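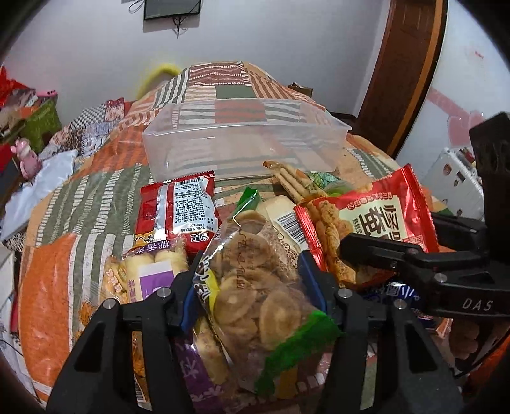
Danica Vlček had the biscuits out on the bed by the time her aunt got up the stairs.

"You'll have crumbs in that quilt," said Ingeborg Stöcker, who was not her aunt by blood but had been called that for so long that the post office believed it.

"They're all sealed."

"They're sealed now."

Danica moved over so Ingeborg could sit. The bus to Kekholm left in the morning and the snacks had to be sorted before then. They had come in one big carton from the wholesaler behind Callotska station, where you paid by weight and took what you got. Danica had paid 255 for the lot and carried it home on her hip. Most of the labels were in Chinese. Neither of them could read a word of it, so they went by what showed through the plastic.

"Who gets the round ones?" Ingeborg asked.

"Papa. He can dip them."

"He'll say they're too plain."

"He says that about everything and then he eats the bag."

Ingeborg picked up the packet of pale yellow cakes and pressed it gently with her thumb. She put it down by her knee, a little apart from the rest. Danica saw her do it and said nothing. Those would be for Ingeborg's sister, who had trouble with her teeth and would not say so.

The stick biscuits were the problem. They were long and they would break. Danica had thought of rolling them in a sweater, but she was only taking two sweaters and she meant to wear one. Ingeborg said to put them in last, standing up, against the side of the suitcase where the shoes weren't. Danica said the shoes were on both sides. Ingeborg said to move the shoes.

They moved the shoes.

It had been five years since Danica went home. The first year she had no money and the second year she had no leave, and after that it was harder to explain, so she had stopped explaining. She called on Sundays. Her mother held the phone too far from her face and her father shouted from the other room. In May her mother had called on a weekday, and Danica had stood in the hallway at work with her coat half on. It was only about the roof. But she had booked the ticket that night.

"What's in this one?" Ingeborg was holding up the big red packet. "They look like burned rice."

"Puffed something. They're for the kids next door."

"What kids? You said they were grown."

Danica thought about it. The boy had been 15 when she left, or near enough. He used to sit on the wall and throw gravel at the drainpipe. He would be working now. He might have a car.

"Well, he can still have them," she said.

"Give them to me to carry. They don't weigh anything. It's all air."

"You're not coming, Inge."

"To the bus. I can carry them to the bus."

Downstairs the people who rented the shop were pulling the shutter. It always stuck halfway, and there was a pause while someone went for the stool. Ingeborg waited for it to finish. She had lived over that shop since it was Thammasiri's, when it sold thread and buttons and you could get a zipper put in while you stood there. She had told Danica all of this the week she moved in, along with which tap to leave alone.

"Did you write down about the rent?" she asked.

"It's in the envelope. Two months."

"I didn't ask for two."

"In case I stay longer."

Ingeborg looked at the pillow and then at the window. She reached over and straightened the edge of the quilt where it had pulled. She had made that quilt herself, from curtains and a pair of work pants and the lining of a coat, and had never liked how the rust came out next to the green.

"How much longer?" she said.

"I don't know. The roof has to be done before winter. He can't go up there anymore. The man wants 2000 and Mama thinks he's a thief."

"He probably is."

"He probably is," Danica said.

They went on sorting. The small things went into a cloth bag, for handing out. The crackly ones went on top. Ingeborg wanted to write names on the packets with a marker so there would be no arguing, and Danica said there would be arguing no matter what. In the end they wrote names on a sheet of paper, and Danica folded it into her passport.

There was one blue wrapper left over. Danica turned it around a few times. She had already done her parents and the cousins and the woman with the hens, and the school friend in Mollisura who might or might not come down.

"Take it for the bus," said Ingeborg.

"I've got sandwiches."

"It's nine hours. Take it."

Danica put it in her coat pocket. Then she took the yellow cakes from beside Ingeborg's knee and held them out to her.

"Your sister likes the soft ones," she said.

"I know what she likes." Ingeborg got up, slowly, with one hand on the bed. She tucked the packet under her arm. "Six o'clock, then. I'll knock. Don't lock the door or I'll have to shout, and they'll hear me down in the shop."

"They don't open till eight."

"I'll knock anyway," Ingeborg said, and went down to put the soup on.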